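In Defence of the Slow Hobby

By Tassanee Luangrath
January 30, 2021
5 min read

My neighbour asked me over the fence what I was planning to do with the scarf once I finished it. Wear it, I said. She meant would I sell it, and she'd already worked out a price, bless her.

I've been knitting this thing since July. It's a mustard colour that doesn't suit me and I've unravelled it to the start two times, once over a dropped stitch you'd need a magnifying glass to find. I love it! But I've noticed how hard it is to tell people you do something for fun without them wanting to know where it's headed - a market stall, a channel, a little logo on a swing tag.

My uncle Cayetano built balsa planes in his garage for most of my childhood (the smell of that glue, I can still call it up) and I don't remember anyone asking him about his business plan. He had a radio, a bar heater and a bench covered in old newspaper. Some of the planes flew. Most of them went up on the shelf and got dusty, and he'd start another one after tea.
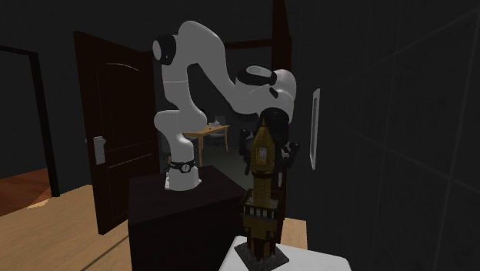 A tall model tower, with the gripper right over the top.

I do get the other side of it. Rent is what it is, and if your candles pay the power bill then good on you, sell the lot. My mate Leandro sells his chilli jam and is thrilled about it, although he did admit he hasn't made a batch just for himself in ages, and he got a bit quiet after that.

What bothers me is the assumption that being good at something means you owe it to a customer. I'm not even good! I'm a middling knitter with 12 half-finished projects in a bag behind the couch, and I'd like to stay that way for a while yet. The scarf should be done by winter, unless I find another dropped stitch.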